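Equipment > Simulation > Student kits > Skirkar Kitchen Pack

Print this page | E-mail this page

Reading time: 4 minutes

Skirkar Kitchen Pack, for robotics clubs and school classes

The Skirkar Kitchen Pack is a set of simulated kitchen tasks for students who learn to program a robot arm. It was made first for the robotics club in Undby, where one real arm had to serve too many students. With the pack each pair of students has an arm on their own screen, and the real one is kept for programs which already run well in the simulation.

The pack is sold as a download with a class license. It doesn't need a special computer. A normal school laptop is sufficient, if the shadows are set to low.

What you receive

The license includes the kitchen with its furniture, one arm with gripper, and a library of small objects to pick up and put down. There are 14 tasks, ordered from easy to difficult. In the first task the student only moves the gripper to a point above the counter and stops it there. In the last one the arm must clear a counter in the correct order, and the order is different at each start.

There is also a teacher's booklet, which you may print and copy inside your school. It gives for every task the time we recommend, the mistakes we see most often, and one possible solution. Please don't give the solutions to the students before they have tried. We know that they ask.

How a lesson goes

Most groups start with a plate task. The student writes a short program that brings the gripper over the plate, lowers it, closes the fingers and lifts. It sounds simple, but round objects roll, and the rim of a plate is higher than beginners expect. A typical first program comes down too fast or at a wrong angle and pushes the object away.
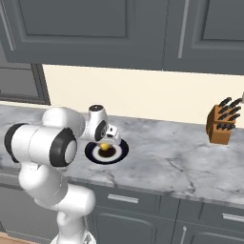 For this reason we have added a slow mode. The student can let the program run at one quarter of the speed and stop it at any moment, then read the angle of every joint in a table on the side of the screen. In our experience the table helps more than a long explanation. When two students look at the same numbers they begin to discuss which joint is guilty, and the teacher can go to the next pair.

Every run can be saved and played again. A saved run is small, so students can send it by e-mail with their homework.

For competitions

The pack is used for the Walorska Cup, the spring competition for school teams. The teams receive the task sheet in February and send their programs in April. Each program is then started 400 times with the objects in slightly different places, and the score is the number of successful runs. Last spring the winning team reached 329, and the team in second place 257. The difference came mostly from one thing: the winners let the arm look for the object again after a failed grasp, and the others continued to the next step with an empty gripper.

If you want to organize a small competition in your own club, the same scoring tool is included. You can choose a lower number of starts, so the result is ready before the end of the lesson.

Programming

Students can work with blocks or with Python. The two can be mixed in one project, and a block program can be shown as Python at any time. Clubs that use the Becerra lesson books will find the same names for the commands, with one exception – our command for opening the gripper is "release" and in the books it is "open". Both words are accepted from version 3.

Please note

The physics is good for learning but it isn't perfect. Soft objects, for example a sponge or a cloth, behave stiffer than in reality. Liquids are not included. A program that works in the simulation must be tested with care on a real arm, at low speed and with an adult near the stop button.

The arm in the pack is a general model with seven joints. If your club has a real arm with six joints, you can lock one joint in the settings, but tasks 11 and 12 will then be difficult to solve.

License and ordering

The class license is valid for one school year and for all computers in one room. A club license has the same content, but students may also install the pack at home. Both are extended in August if you don't cancel before. Schools can order with an invoice. For a trial, write to us with the name of your school or club and you receive the first three tasks without payment.

Questions about installation are answered on school days between 9:00 and 15:00. Please tell us in the message which version you have, you find it in the menu under "About this pack".

Print this page | E-mail this page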